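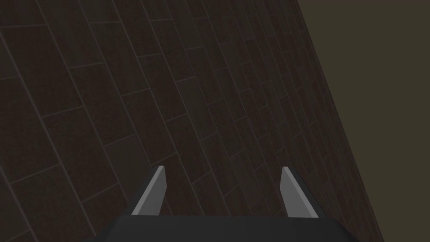 Styliani Kontogiannis asked last session whether we shouldn't just throw out every frame where the gripper has nothing in front of it, as the learner can't get much from a wall. I said I'd answer properly in the notes, so, Styliani: keep them! A policy that has only ever seen objects up close has no clue what to do on the way there. If your wrist view is all tiles and two open fingers, the right action is still *something*, and your recording has to say what that something was.

The trouble starts when there are way too many of them. In the first Cluvanau batch I had 3,664 steps, and I'd parked the arm while I thought about where to go next (bad habit, I still do it). Train on that and the robot learns to park and think. So trim the long pauses, keep the travel, and write down what you trimmed, please, because I can't guess it from the file.

Now compare with a wider view. The wrist can be staring at brown tiles while the head camera has drawers with little yellow knobs, a lavender-pink thing lying on top of the chest, and both arms at once. Same simulated room, very different amount of help. When you replay an episode, look at the two views side by side before you decide that a step is useless.

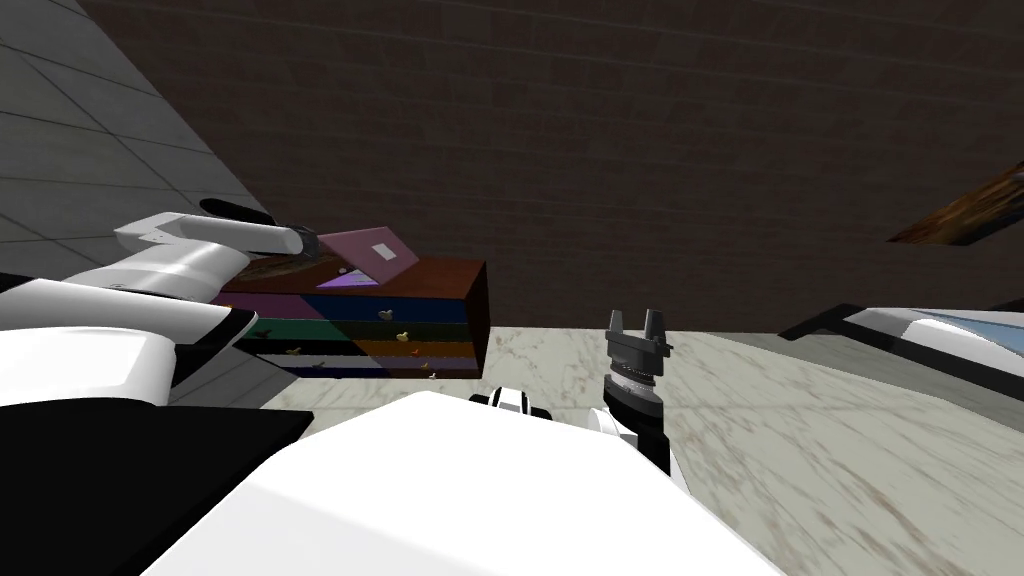 **Part 2 / Recording your own episodes**

You'll each record 14 episodes in the Trarkenley room. Ctibor Brabec's group did 21 in January and the extra ones were nearly copies of each other, so I'd much prefer fewer with some variety. Move the start pose. Swap which arm does the reaching. Go slowly near the furniture and at normal speed everywhere else.

If you fumble and then recover, keep it, I love those. If you fumble and give up, mark it `failed` and save it anyway in the second folder.

Each episode needs:

- a one-line instruction in plain words ("open the blue drawer")
- both camera streams
- gripper state at every step, including the boring ones
- your initials

Check the stream timing before you upload. The wrist stream was 2 steps behind on my machine and I didn't notice until I'd finished a whole set, ugh. Reading for next time is the Danko handout, sections on action labels only.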